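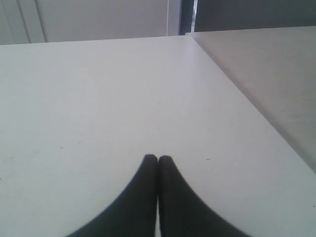
# La pince, l'abonnement et ce qu'on achète vraiment

Je dois commencer par avouer une tendresse un peu ridicule pour les pinces à deux doigts. Celles du kit Putora, noires et mates, arrondies au bout, se rejoignent comme deux mains jointes, et je peux les regarder un bon moment au-dessus d'une table blanche avant de me rappeler que j'ai du travail. Cela ne fait pas de moi un acheteur très rigoureux, j'en conviens, mais après 14 semaines passées avec ce matériel dans notre petit atelier de Gruritz, je crois avoir gagné le droit de donner mon avis.

Le kit est vendu par Tarkolberg en deux formules. La première coûte 3109 euros, une fois pour toutes, avec le bras, la pince, la petite caméra de poignet et un logiciel qui s'installe en une soirée (la mienne fut longue, mais j'avais sauté une page de la notice). La seconde demande 1120 euros à la commande, puis 68 euros par mois pour un service baptisé Ponce, qui enregistre vos démonstrations, entraîne le modèle à distance et vous le renvoie prêt à tourner. Presque tous les gens que je croise choisissent la seconde, et je les comprends, car j'ai fait pareil !

Je le regrette un peu, et j'aimerais expliquer pourquoi sans avoir l'air de bouder. Ponce fonctionne bien. On guide le bras, on répète le geste, on envoie le tout avant le dîner, et le lendemain matin il y a un modèle qui attend dans la boîte. Pour quelqu'un qui débute, c'est un vrai bonheur. Seulement, au bout de deux mois, je ne savais toujours pas pourquoi un essai réussissait et pourquoi le suivant partait de travers. Je renvoyais des démonstrations, encore et encore, comme on remet des pièces dans une machine à café.

Puis j'ai emprunté la formule complète à un atelier voisin, et j'ai passé plusieurs soirées à faire les choses à la main. J'ai appris à regarder ce que voit la caméra : une grande surface claire, les deux doigts en bas, quelques points minuscules sur le plateau auxquels je n'aurais jamais prêté attention. J'ai compris que la lumière comptait, que le bord de la table comptait, et que mes gestes de démonstration étaient bien trop pressés. Rien de très savant là-dedans, mais c'étaient mes erreurs à moi, et je pouvais les corriger.

Mon reproche à Tarkolberg tient donc surtout à la façon de vendre. La page de commande présente l'abonnement comme la formule « simple » et l'achat comme la formule « expert », ce qui décourage justement les curieux, les bricoleurs, les enseignants, tous ceux qui auraient le plus à gagner à mettre les mains dedans. Je voudrais qu'on puisse prendre Ponce pour quelques mois, le temps de se rassurer, puis racheter le logiciel local en déduisant ce qu'on a déjà versé. J'ai posé la question au service commercial, qui m'a répondu très gentiment que l'idée était « à l'étude ».

En attendant, si vous hésitez et que votre budget le permet, prenez le kit complet, gardez une soirée libre et lisez toute la notice — même la page 9, surtout la page 9. Pour ma part, mon abonnement court jusqu'en décembre et je ne le renouvellerai pas.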